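Normas para dos brazos en una misma mesa

La mayoría de los incidentes que registra un taller de robótica ligera son pequeños: un cable enganchado, un dedo de pinza doblado, una pieza que sale rodando. Ermira Stojanović lleva el cuaderno de incidentes de Hilarar desde mayo y ha leído 185 anotaciones. De ahí salió la norma interna que la empresa aplica desde el 5 de enero, un texto de cinco páginas que los técnicos llaman Meter.

El primer capítulo trata del espacio compartido. Cuando dos brazos alcanzan el mismo punto, uno tiene prioridad y el otro espera fuera de la zona central. El turno se fija antes de arrancar y se apunta. Los cables de las cámaras de muñeca deben tener holgura para el giro completo, y el recorrido se prueba a mano, con los motores sin par, cada vez que se cambia una pinza.

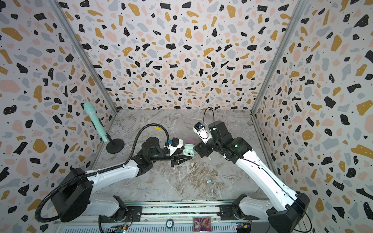
Dos brazos sobre un mismo riel de aluminio, con las pinzas orientadas hacia el centro del recinto.

El segundo capítulo se ocupa de los objetos. Todo lo que entra en el recinto figura en una lista, con su peso y la fuerza máxima de cierre. Las piezas pequeñas y redondeadas tienen apartado propio, porque una presión excesiva las expulsa de la pinza. «Antes cada uno ajustaba la fuerza a ojo», dice Stojanović. «Ahora se empieza por el valor más bajo y se sube por pasos. Se tarda más, y hay quien protesta».

Grarament, que fabrica utillaje y comparte el procedimiento, añadió una revisión de las superficies. Los suelos pulidos devuelven reflejos que pueden confundir a la cámara, así que la calibración se repite con la misma luz que habrá durante el trabajo. En su última campaña completó 2.967 agarres y anuló hasta 67 por errores de visión.

Queda pendiente la parada de emergencia. El borrador de Mykhailiuk, la consultora que revisa el texto, pide un pulsador único que corte los dos brazos a la vez. Hilarar usa todavía uno por brazo.
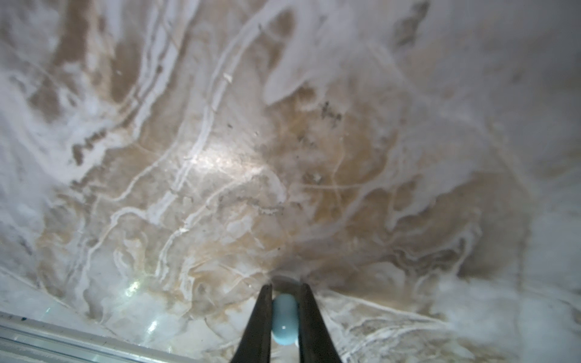
¿Con qué frecuencia hay que revisar los dedos de una pinza?

Al comienzo de cada turno y después de cualquier choque, aunque sea leve. Si hay holgura o desgaste en la cara interior, se cambian los dos dedos y se vuelve a calibrar la apertura.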